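Codamside食堂调整周三餐台摆放,分餐盘改为固定位置

2026年5月20日

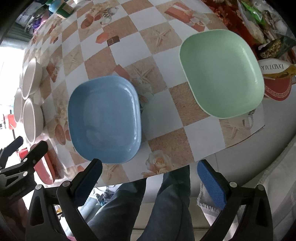
Codamside社区食堂本周起执行新的餐台摆放规则,适用于公共用餐区的全部家庭式餐桌。规则由食堂运营方Surik编写,涉及餐具的种类、位置、间距以及收台顺序,共四页,已张贴在备餐间入口。

按照新规则,每张餐桌在开餐前先铺桌布,再放分餐盘,最后放碗。分餐盘为大号圆角长方形,分蓝色和浅绿色两种。蓝色盘靠近桌子前沿,用于盛放热菜;浅绿色盘放在另一侧,用于凉菜和主食。两只盘之间须留出空当,供取餐者放置公用勺和夹子。白色碗集中放在桌子一侧,由用餐者自取。红色长形盘放在碗的下方靠桌角处,用于盛放蘸料或小份配菜。

Surik负责餐区设备与用品的Mircea Stoica介绍,此前各桌的摆法由当班人员自行决定,同一种菜在不同餐桌上使用的盘子不一致,补菜时容易放错。今年年初的一次内部记录显示,一个月内与摆放有关的差错为152次,其中多数是凉菜被补入热菜盘。改用颜色区分之后,补菜人员只需核对盘子颜色,不再逐桌查看菜单卡。

桌布方面,食堂选用了米白色与沙褐色相间的方格图案,格子上印有海星、贝壳和花卉等海滨题材的纹样。运营方最初考虑过纯色桌布,试用后认为方格更便于定位:当班人员可以按格子对齐盘边,不需要另外贴标记。规则第二页附有对位说明,要求两只大盘之间保留数格的间隔,盘沿不得超出桌沿。盘子允许略有倾斜,但不得压住碗或配菜盘。

餐具由Ellum供货。首批到货872件,包括大号分餐盘、碗和长形配菜盘,已于上周完成清点和首次清洗。另有一批备用件尚未入库,预计7月交付。Stoica表示,备用件主要用于替换有缺口或表面磨损的盘子,在交付之前,如有破损,先从使用率较低的靠墙餐桌调换。

桌布的清洗外包给Bălan洗衣房。合同规定,用过的桌布当日收走,次日中午前送回,单次送洗量不超过406条。桌布上的油渍和酱汁须在送洗前作预处理,带有破口或印花严重褪色的桌布单独装袋,不再返回餐区。

收台顺序也作了调整。旧做法是先收碗,再收盘,最后撤桌布;新规则改为先收大盘,将剩余菜品并入回收桶,再收配菜盘和碗。大盘占用的桌面较大,先行移走后,其余餐具可以直接在原位叠放,减少来回搬运。同色的大盘叠放不得超过五只,蓝色盘与浅绿色盘不得混叠,以免清洗后再次分拣。

食堂用餐区主管Elikem Wumbei负责规则的培训。她说,培训分两次进行,每次半小时,内容为现场铺台和收台各一遍。参加者需独立摆好一张桌子,由主管按对照表检查盘距、颜色位置和碗的摆放。检查中最常见的问题是碗放得过于分散,占用了配菜盘的位置。针对这一情况,规则补充了一条:碗应相互靠拢,但不叠放。

Codamside社区食堂目前每日供餐超过900份,午餐时段占大部分。新规则先在午餐时段执行,晚餐时段仍沿用原有摆法,待备用餐具到货后再统一。用餐者对盘子颜色、取餐顺序或桌面清洁有意见的,可填写入口处的反馈单,也可直接告知当班人员。食堂同时提醒,蓝色和浅绿色分餐盘为公用餐具,请勿带离餐区,也不要放入微波炉加热。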